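Jolow Cabinet Paint, eggshell

Price: from £50 a tin
Colours: 100
Made for: bathroom vanities, wardrobes, hallway cupboards, interior doors

I started selling Jolow after painting my own bathroom vanity with it, so I'm a bit biased! It's a water-based paint with a soft eggshell finish, and I keep it in 100 colours, from proper chalky whites right through to a green so dark you'll take it for black in the evening. Most people who email me are dithering between two whites. Order the sample cards, tape them up next to your tiles and leave them a few days — bathroom light is a funny thing and a white that looks lovely at breakfast can go quite pink under a warm bulb.

My own favourite is Killar, a grey with a little brown in it. I've used it on the vanity, the loo door and (I got carried away) the airing cupboard. It sits nicely with brass taps and with old terracotta floors.

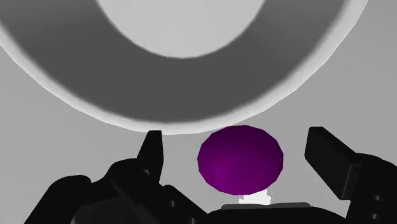 Pale grey centre, dark grey band, and a bit of purple.

How much will you need? One tin does a double vanity with two coats and leaves you a little for touching up. For a fitted wardrobe I'd get two, and do buy them together so the batch numbers match. If you're covering bare wood or that shiny wrapped board, you'll want the Harawira primer underneath. Give everything a good wash with sugar soap first, let it dry, then a light sand. I know, the sanding is dull. Please do it anyway — the emails I get about paint peeling round the handles are nearly always from people who skipped it. 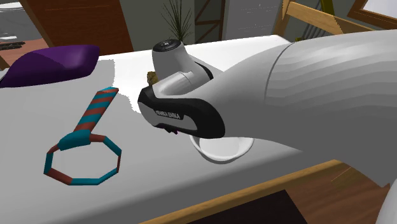
Whites are the ones I get asked about most, so a word on those. Kusix is the cleanest of the lot and looks smart on flat doors, but it can feel chilly in a room that faces north. If you want a white with more warmth, ask me for the creamier cards and I'll pop them in the same envelope. Think about what goes next to it too: white beside light grey, like the arm over that tabletop, is gentle and easy to live with, and a touch of black such as the round cap gives your eye somewhere to land. I'd do that with black knobs on a white vanity, or a black mirror above it.

Brushes: a decent synthetic one for the edges and a small foam roller for the flat bits. Wash both in warm water before you stop for tea, or you'll be buying new ones.

Delivery and returns

Orders over £100 go out free. Unopened tins can come back within the month, but I can't take back anything that's been opened, even if you only had a peek.

Product code: 1756
Sample cards: order up to six at a time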